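How Do You Teach a Robot to Pick Something Up?

By Jade Parsons
February
Reading time: 6 minutes

If you wanted to teach a friend to put a test tube in a rack, you would say something like, "Pick it up near the top and drop it in the hole." Your friend would know what you meant straight away. They already know what a test tube is. They know glass can break. They know what "near the top" means.

A robot doesn't know any of that. Its arm is a set of motors joined together, and each motor has to be told how far to turn and how fast. For a long time, people wrote those instructions out as computer code, one small step at a time. That works well in a car factory, where every part arrives in exactly the same spot. It works badly on an ordinary table, where the rack might be a bit further to the left today than it was yesterday.

So there is another way. You show the robot what to do.

Moving the arm yourself

The simplest kind of showing is to hold the robot's arm and move it. The motors are set so they go soft and don't push back. A person takes hold of the arm, guides it down to the object, closes the gripper, lifts and moves across to where the object should go. While this happens, the robot records the angle of every joint, many times each second.

It is a bit like a swimming coach holding your elbow and moving your arm through the stroke. After a few goes you start to feel the shape of it.

The trouble is that the person's own hands and arms can get in the way of the cameras. The robot ends up with pictures of somebody's sleeve, and when it later has to work alone, there is no sleeve. That can confuse it.

Driving it from a distance

The second kind of showing is remote control. You might hear it called "teleoperation", and "tele" just means "far". Sometimes the person is far away, and sometimes they are sitting at the next desk.

There are a few ways to do it. Some people use a game controller. Some wear a headset and hold a controller in each hand. At the Dillelska workshop, where I spent a morning, they use a second, smaller arm. You move the small arm and the big one copies you. Squeeze the handle on the small arm and the big gripper closes.

Zainab Chukwu has been driving robot arms at Dillelska for two years. I asked her if it was hard.

"The first day is hard," she said. "You can't feel anything. You squeeze, and you have to look to see if you've got hold of it. By the end of the week your hands sort it out."
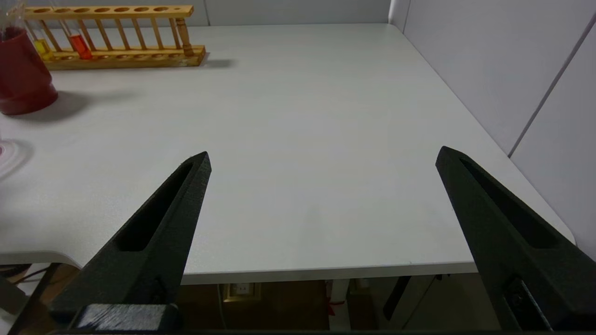 The jobs she teaches are small ones. Lift a glass test tube out of a wooden rack and put it back in a different hole. Move a cup from one side of the table to the other. You could do any of these while talking about what you had for breakfast. For a robot, lifting one test tube has a lot of parts to it. The fingers have to open wide enough to go around the glass, come down on both sides without bumping the tube next door, close gently, and go straight up until the bottom of the tube is clear of the wood.

What the robot sees

Many teaching robots have a camera at the wrist, close to the gripper. When the arm moves, the camera moves too, so the robot gets a close view of whatever it is reaching for. It also sees its own two fingers all the time, which helps it learn where they are compared with everything else.

This kind of view takes some getting used to. Try it at home with a cardboard tube. Shut one eye, hold the tube up to the other eye, and try to pick up a pencil. You will probably miss the first time. With one eye it is harder to judge how far away things are. Zainab says she looks at shadows for help, because a shadow shows where an object meets the table.

Again, again, again

One turn at a task, from start to finish, is called a demonstration. One demonstration is not enough. If you showed the robot a single time, it might only learn how to reach for one tube in one exact place.

For the test tube task, Zainab's group decided on 1,000 demonstrations. On a good day one driver can record 60 of them. On a day when the arm needs fixing, it might be 40. Across all of their tasks they have saved 3,849.

They change things as they go. The rack gets turned a little. The cup goes somewhere else. The coloured liquid in the tubes might be swapped for a different colour. That way the robot has to learn the job itself and can't just copy one set of movements – the same reason your teacher changes the numbers in your maths questions.

Mistakes get sorted out afterwards. Vesna Kovačević watches the recordings and marks each one. If the driver dropped the tube, that turn goes into a separate folder. If the driver nearly dropped it and then saved it, she often keeps it.

"Those are some of the useful ones," she said. "The robot is going to slip sometimes as well. It needs to have seen what you do next."

Learning from the recordings

When there are enough recordings, a computer program goes through them all. It looks at each camera picture and at what the arm did at that moment, and it searches for patterns. If the tube looks like this, the arm usually goes that way. If the fingers are on both sides of the glass, it is usually time to close them.

Then comes the test. The driver takes their hands off the controls and the robot tries by itself. Early on it often stops in the wrong spot or closes its fingers on nothing. The group writes down what went wrong, records more demonstrations of that part, and tries again.

Words to know

Gripper: the part at the end of a robot arm that holds things. Many have two fingers.

Joint: a place where the arm bends or turns, like your elbow.

Demonstration: one full turn at a task, recorded so the robot can learn from it.

Teleoperation: controlling a machine from somewhere else.

Something to try

You need a friend, a scarf, a plastic cup and a table. Tie the scarf over your friend's eyes. Using only words, guide their hand to the cup and get them to move it to the other end of the table. Now do it again, but this time say nothing and gently move their arm for them. Which was faster? Swap places and see if you get the same answer.

Contact us | © Kaltinum Kids | Back to top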